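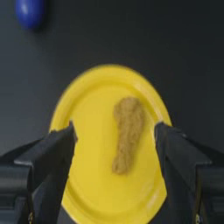 According to Hamidreza Kermani, my grievance was dead the day I let the supervisor talk me into waiting, and there is no point in filing it now. I would like to know if that is right before I give up on it.

I work second shift at the Kaklow warehouse in Tirkside. We have a union contract. Extra shifts are supposed to be offered by seniority, starting with the most senior person who is qualified and signed up on the sheet. I was signed up. A Saturday shift went to someone with less time than me, and I was never called. I found out the next Monday when he mentioned it at break.

I went to my supervisor that same day. He said it was probably a mistake, that he would look into it, and that I should hold off on any paperwork until he talked to payroll. I waited. He was out part of the next week. When I asked again he said payroll would not pay for hours I did not work, and that was the end of it as far as he was concerned.

The contract says a grievance has to be submitted in writing within 10 working days "of the event or of the date the employee should reasonably have known of it." By my reading, if they count from the Saturday I am out of time. If they count from when I found out I am close to the line, maybe one day over. If they count from when he gave me a real answer I am fine.

Our steward quit in November and the spot has been empty since then. Hamidreza used to help people with this kind of thing and he says the company never bends on dates. Is he right? And does it make any difference that the supervisor told me to wait?

Asked by secondshift_tk
Jul 12, 2021

3 answers

Manikandan Devadiga
File it today. Do not spend another day working out which date counts. If you file and the company says it is late, you can argue about that. If you don't file, there is nothing to argue about.

The wording you quoted helps you. "Should reasonably have known" usually means the clock can start later than the event itself. You were not at work on Saturday and nobody called you, so Monday is a sensible starting date. Check how your contract defines working days too. Some contracts leave out weekends and holidays, and some leave out your own scheduled days off. July 4 fell on a Sunday this year, so if your plant observed the holiday on Monday the 5th, that may be a day you counted that you should not have. That alone could bring you back inside the limit.

On the supervisor telling you to wait, it can matter, but it depends on your contract. Look for two things. One is an informal step, where you are required to talk to the supervisor before anything goes in writing. If you have that, the written deadline may run from his answer. The other is a line saying time limits can only be extended in writing by both sides. If that line is there, his asking you to hold off is a weaker argument, though I would still put it in. Arbitrators have sometimes refused to let a company rely on a deadline after its own supervisor caused the delay. They have also gone the other way. Nobody here can promise you how it would come out.

Keep the grievance itself short:
Your name, job, shift, and seniority date
The date of the shift and who worked it
The date you found out, and how
The article on overtime, "and any other article that applies"
What you want, such as pay for the missed shift at the overtime rate

Put the conversation with your supervisor on a separate sheet with dates, and keep it for yourself and the union. Get a copy or a phone picture of the sign-up sheet before it gets thrown out.

You do not need a steward to get this moving. Call the local's office and ask who is covering your shift. A business agent or the chief steward can take it. Hand it in, write the date and time on your copy, and ask whoever accepts it to initial.

dockdoor29
Same thing happened to me at Venter. They paid me 6 hours. Just keep bugging them.

oldlocal_70
Agree with filing now. I would add a few things from my years as a steward.

Find out how the company has treated late grievances in the past. If they have accepted and answered late ones without objecting, your union can point to that. Hamidreza may be right that they never bend, but ask the local, they should have the old files.

Also read the remedy language. Some contracts say that a person skipped for overtime gets the next available shift and no money. Where I worked it was a make-up shift within 30 days and people were always surprised by it. If yours says that, ask for what it says.

If the grievance does get thrown out on dates, the contract violation may still be worth raising. Ask the local about a policy grievance on how the call list is being run. It might not get you paid for that Saturday — but it could stop the next one.

And get the steward spot filled. Since November is a long time for a whole shift to go without one.

Comment from secondshift_tk
We did have the 5th off, I had counted it. So I think I am on day 10 today if Monday is the start. Called the hall, the business agent is meeting me at the gate before my shift. Thanks.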